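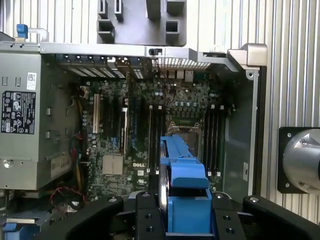
# Watching *The Winter Ferry* three times: a film studies project

Asmaa El Idrissi, September 29, 2018

For my project I chose one film and watched it three times, each time for something different. The film is *The Winter Ferry*, directed by Arvo Heinonen, and I picked it after seeing the trailer at the Muvine in Luvcombe and not being able to stop humming the music (I still can't). We were asked to write on how a film builds tension. I thought I'd get a page out of it. I ended up with a full notebook!

## The story, briefly

A ferry runs between the mainland and a small island called Kulton. The last crossing before the ice comes is in December, and Fekete, the ship's engineer, has decided it will be his last one too. On board he meets a woman who says she is his daughter. He doesn't believe her. The crossing takes 80 minutes and the film follows it almost in real time, which I loved, as you always know how much water is left between them and the harbour.

I won't give away the ending, but I will be talking about the scene in the car deck, so stop at the next heading if you want to go in fresh.

## First viewing: just watching

My tutor told us to put the pen down the first time, and I'm glad I did. There were 7 of us in the cinema for a weekday matinee and you could hear everyone stop eating when the engine cut out. I noticed very little about the camera. What I did notice was Fekete's face, and how long we are left looking at it. He has hardly any lines in the first half hour and yet I felt I knew him, his temper especially.

## Second viewing: sound

This was my favourite part of the whole project. I sat at home with headphones and wrote down every sound I could hear that wasn't speech. The engine is there in nearly every scene, so low that you forget it. When the two of them first argue, it gets louder very slowly, and they have to raise their voices over it, so the row seems to grow by itself. Then they step out on deck and all you get is wind. I rewound that cut again and again.

In the car deck scene the engine stops altogether. After an hour of that hum, the silence is horrible (in a good way). You hear a chain tapping against a lorry, and her breathing, and then he says her mother's name for the first time. There is no music at all until the lights come back on. I had remembered strings playing there from my first viewing and was completely wrong about it.

## Third viewing: the picture

I found this one harder. I tried timing the shots with a stopwatch and gave up after the opening, then went back and did only the car deck scene, which runs for 300 seconds. Most of it is two long shots. In the first the pair stand at opposite ends of a row of cars, and in the second they are close together, but we never see either of them walk. I think Heinonen leaves that out on purpose, so that we feel the distance has gone before we've had a chance to notice it going.

The colours change as well. Inside the cabins everything is yellow and brown, like an old front room, and outside it is nearly all grey. Her red scarf is the only bright thing in most of the deck shots, so your eye goes to her even when Fekete is the one talking.

## What didn't work for me

The captain. He gets a long speech about duty that sounds as if it came from another film, and the subplot with the missing ticket money is dropped halfway. On my third go I skipped ahead through the speech, which I probably shouldn't admit in a report.

## If I did it again

I'd do the sound viewing with the picture switched off, at least for one scene, and I'd ask other people what they remembered hearing before telling them what I'd found. I would also like to compare it with a film set on a train, where the journey is closed in too but you can see things going past the window. My sound notes and the shot timings for the car deck are in the appendix, along with my sketch of where the actors stand.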